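Letter tiles slide around on wooden tray, how to keep them in line?

Asked by Hubert Haslinger in Games and Learning Materials
Viewed 115 times

I have a set of square letter tiles (lowercase, red and blue) and a light wooden tray with one long groove. The tiles lie flat on the board next to the groove. Words of three letters are fine until the table gets bumped, then the last tile turns. I would like a fix that does not leave residue on the wood. The tray has a clear finish, brand is Nunel, bought in April. Is sanding it an option?

2 answers

Man-sik Ra
Accepted answer

Do not sand it. Bare wood picks up grease and the surface gets uneven. If the finish is already damaged, 1000 grit is enough, and 2000 makes it slicker than before.

Use thin clear silicone dots on the backs of the tiles, one per corner. The flat 8 mm type works, the domed type makes the tile rock. Wipe the back with alcohol first and leave it for an hour. They peel off cleanly from plastic. On painted wood tiles, test one you can spare.

Check also whether the groove takes your tiles on edge. On my Sondar tray it does, and the tiles stand up and stay put. On others it is too narrow.

For loading order, start at the end nearest you and push each tile against the previous one. A gap lets the next tile turn.

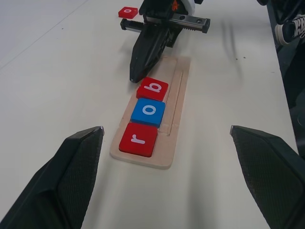

"rob" from the near end up, with the b still sideways.

I keep the spare letters off the tray until they are needed.

Comment by Hubert Haslinger: Too narrow on mine. Ordered the dots.

sarkis102

rubber shelf liner, cut a strip to fit. looks bad but works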